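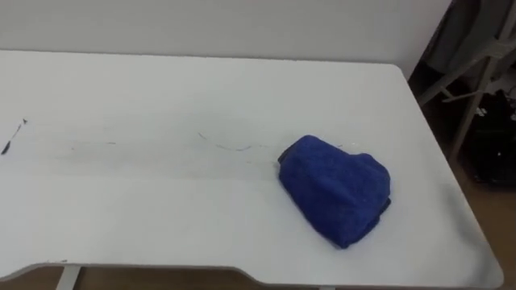 Last edited: 30 December 2023

Student Projects > Humanoids > Table wiping as a club task: is it worth a semester?

skorex_skeptic
Original post

Our club has been arguing about this since June and I'd like some outside opinions before we lock in the plan for next term. The proposal is table wiping with the full humanoid. One cloth, one table, one hand doing the work. Scored on how much of the marked area comes clean, with a penalty if the cloth leaves the table.

I voted against it and lost. My problem is simple. We have a machine with two legs, two arms and a pile of sensors, and we are going to spend a term having it push a rag. A cheap arm bolted to a bench would do this better. The first-years are excited because it looks like housework. I think it looks like housework too, and that's my complaint.

The other half of the club says wiping is harder than it sounds, which I keep hearing from people who have not written the contact code.

tinsnips
Reply

It is harder than it sounds. I've written the contact code, for what that's worth.

Pick and place forgives you. You come down a bit high, the fingers close, you got it or you didn't. With wiping you have to stay on the surface the whole stroke. Press too lightly and you're waving cloth over a stain. Press too hard and the robot pushes itself backward off the table, and now your balance controller is in the conversation. A bolted arm never has that second problem, so your comparison leaves out the interesting part.

skorex_skeptic
Reply

Fine, but then call the project "balance under contact load" and measure that. The score sheet has nothing on it about balance. It has a box for "clean" and a box for "cloth on table."

And who decides clean? We had two judges look at the same tabletop and they disagreed about a smear you could only see from one side.

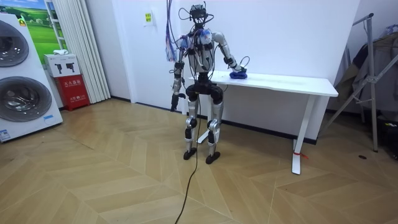 The other thing that bugs me is the starting position. In the current rules the team places the robot at the table wherever they like. So everyone parks it at the one spot where the arm reaches nicely, and the legs are there for decoration. If a team had to walk up from a line on the floor I'd have a lot less to say.

Jokar_fan_88
Reply

We ran a version of this with a walk-up start. Don't. Half the teams never reached the table and the other half reached it at a weird angle and spent their time shuffling. You learn about walking, which every other event already covers, and nobody gets to the cloth.

What worked for us was letting teams place the robot but moving the marks between runs. If the dirty spot is always under the shoulder then sure, it's a canned motion. Put one mark near the front edge and one at the far end and the canned motion dies pretty quick.

pallet_jack
Reply

Disagree on moving the marks. We tried that and teams just wrote a bigger canned motion that swept everything in reach. Took forever and scored great. You need a time limit too or the dumbest possible sweep wins.

Also what are you people using for marks? Dry erase comes off if you breathe on it. Ballpoint doesn't come off at all.

tinsnips
Reply

Washable marker, left to dry for 40 minutes, same pen for every team. Photograph the table from straight above before and after with the lights the same. We did the scoring off the photos with a short script and the arguments mostly stopped. Old scratches and stains get masked out from the "before" picture so no one is blamed for them.

skorex_skeptic
Reply

That's the first useful thing anyone has told me about this task. I'll take it to the meeting.

I'm still not sold on the learning side. The plan is to collect demos by teleoperation and train on those. The proposal says 320 demos will be enough. I asked where that number came from and was told it was what we had time for.

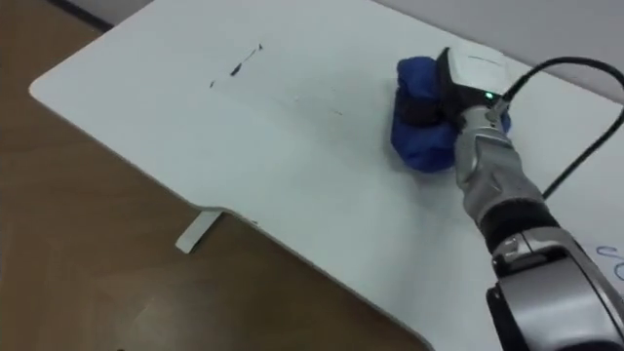

Thread reading time: 4 min

So it's a schedule with a policy attached. I would love to see a baseline next to it, some boring scripted stroke with a force threshold, and if the learned one can't beat that on marks it hasn't seen then we should say so in the report. Last year's report had a success rate and no baseline, and people clapped.

swai_lurker
Reply

First post here, hi. Our school did 800 demos on a similar task and the policy was worse than with fewer. We had several operators and they all wiped differently (one went in circles, one only pulled toward the robot) and what came out was sort of an average of everybody, which wasn't a stroke any of us would make. Picking one style and sticking to it helped more than adding data did.

Not saying your number is right, I just wouldn't assume more fixes it!

pallet_jack
Reply

Seconding this. Write down the stroke before you record anything. Also decide what a demo is. If the cloth bunches up and the operator stops to re-grip, is that in or out? We left those out and then the robot had no idea what to do with a bunched cloth, and a bunched cloth is what you have most of the time.

Jokar_fan_88
Reply

Leave them in. Tag them, but leave them in.

On the cloth itself, thick fluffy ones are easy to grab and awful to wipe with, they roll up under the hand. The thin ones wipe well and the fingers can't find them. We ended up on a medium one from Tultent that isn't great at either.

skorex_skeptic
Reply

Ours rolls up too. I had put that down to the grip.

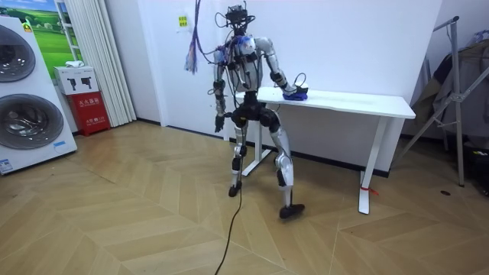 Left hand on the cloth, right arm down at the side.

Which brings me to the second arm. A person wiping a table leans on the other hand. Our plan has the right arm hanging for the whole run. If the robot's trouble is being pushed back off the table, the obvious fix is sitting right there, and the proposal says using it is "out of scope for this term."

tinsnips
Reply

Bracing is a real research topic and I'd keep it out of scope too. The moment you put the second hand down you have contacts at both feet and both hands and you need to split the load between them. I've watched a good team lose a whole term to that. Get one hand working, publish the baseline, then try it.

skorex_skeptic
Reply

Then we're back at one arm pushing a rag, and I'd still like somebody to explain why it needs legs.

swai_lurker
Reply

Our advisor's answer was that we already had the robot.

skorex_skeptic
Reply

Ours too. I'm going to propose three changes: photo scoring, a scripted baseline run on the same marks, and a time limit. If those pass I'll help with the recording. If the baseline gets dropped again I'm moving to the line follower group, and they can have my bench key back.

pallet_jack
Reply

Post the rules when you have them. I want to see what limit you pick, ours was 2 minutes and it was too short for anyone who had to re-grip.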